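Andava há meses a adiar esta compra e finalmente cedi: tenho em casa o projetor Hudley 706, e já lá vão três semanas de filmes quase todas as noites. A minha ideia era simples, queria ver cinema de época em tamanho decente (sou perdido por dramas de corte, com salões enormes e velas por todo o lado) e a televisão da sala já não me enchia as medidas. 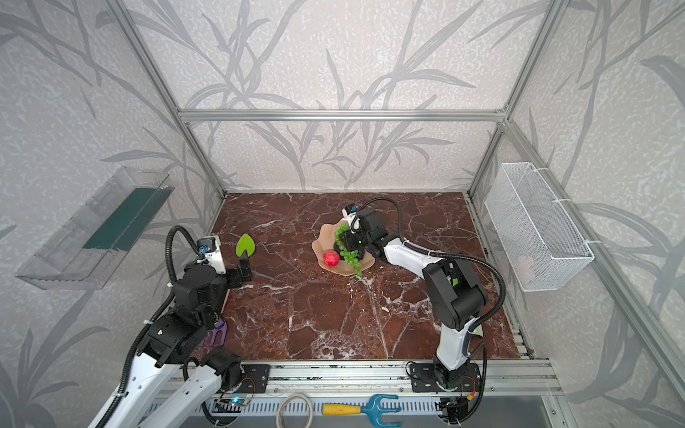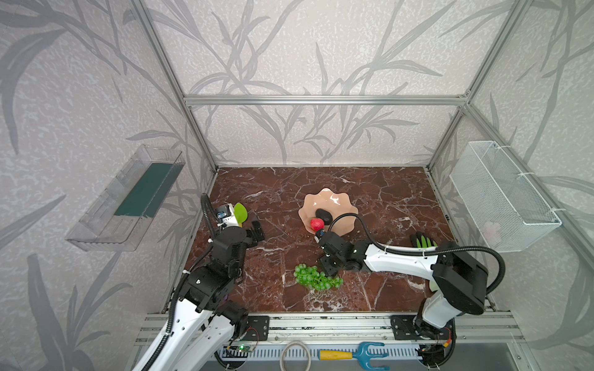
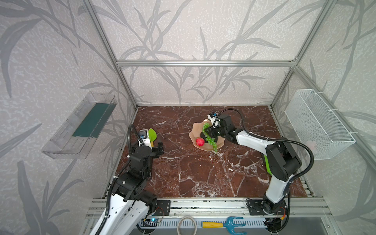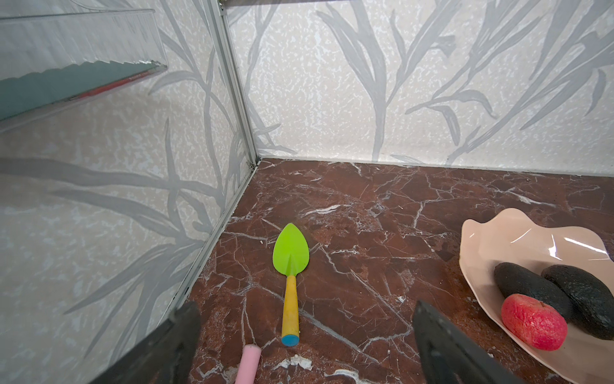

*Papel de parede com folhas cinzentas e tampo a imitar mármore castanho-avermelhado, nas quatro fotos.*

Vamos ao que interessa. A instalação foi mais fácil do que eu esperava! Pousei-o numa estante, liguei o cabo, acertei o foco no comando e em dez minutos estava a ver os créditos iniciais. A correção automática da imagem é que é teimosa: se o projetor estiver um bocadinho de lado, ele endireita tudo mas come uma parte dos cantos, e num filme com enquadramentos muito pensados isso dói. Desliguei-a ao segundo dia e ajustei à mão.

Uso-o com uma tela Flotmont de 92 polegadas, das de enrolar. Ainda experimentei a parede branca na primeira noite (preguiça, confesso) e a diferença é enorme, sobretudo nas caras. Na parede toda a gente parecia ligeiramente constipada. O manual promete imagem até 111 polegadas, mas na minha sala não há recuo para isso e, pelo que vi num teste rápido no corredor, a definição já começa a ficar mole nas pontas.

O preto. Ai, o preto... É aqui que se nota que não é um aparelho caro. Para o teste usei o filme que conheço de trás para a frente, "O Pavilhão de Inverno", do Kamarul Siregar, que tem aquela sequência comprida do interrogatório com uma única lamparina acesa. Na televisão vejo as dobras do manto do velho ministro; no Hudley o manto é uma mancha cinzenta-escura e só se percebe que ele se mexe pelas mãos. Baixei o brilho, passei para o modo Cinema e melhorou bastante, mas continua longe do que vi na sala quando o filme estreou. Já as cenas de exterior, com a neve e as bandeiras vermelhas, ficaram lindíssimas. Parei duas vezes só para olhar.

O som das colunas integradas serve para telejornal e pouco mais. Os diálogos percebem-se, mas a música do Ridwan Tarigan, que naquele filme vive toda dos graves e dos silêncios, fica reduzida a um zumbido. Liguei uma barra de som Antwi que já cá tinha e o problema desapareceu, embora por Bluetooth houvesse um atraso que me punha doido (a porta fecha, e o som da porta vem depois). Com cabo, nada disso. Se não tiverem coluna externa, contem com essa despesa.

A ventoinha ouve-se. Nos filmes de ação não dei por ela, mas num drama em que duas pessoas passam cinco minutos a olhar uma para a outra sem dizer palavra, lá está o sopro. O modo económico baixa-o muito e, com as luzes todas apagadas, a perda de luminosidade mal se nota. É assim que o uso agora.

Um aviso sobre as legendas: com a aplicação Bakex, que vem instalada, saem amarelas, pequenas e coladas à margem de baixo. Dá para mudar, só que a opção está escondida em Acessibilidade e volta ao original a cada atualização. Acabei por ligar um leitor externo e deixei a aplicação em paz.

De dia, esqueçam. Mesmo com o estore corrido, às quatro da tarde a imagem fica deslavada, e em julho deve ser pior.

Dou-lhe 84 em 100. Perdeu pontos pelos pretos e pelas legendas, ganhou-os todos na facilidade de uso e nas cores. Para quem vê sobretudo comédias, animação ou filmes com muita luz, comprava já. Para quem vive de filmes às escuras, como eu, aconselho a pedir uma demonstração na loja com uma cena noturna antes de pagar. O meu fica cá em casa, e hoje à noite há sessão dupla.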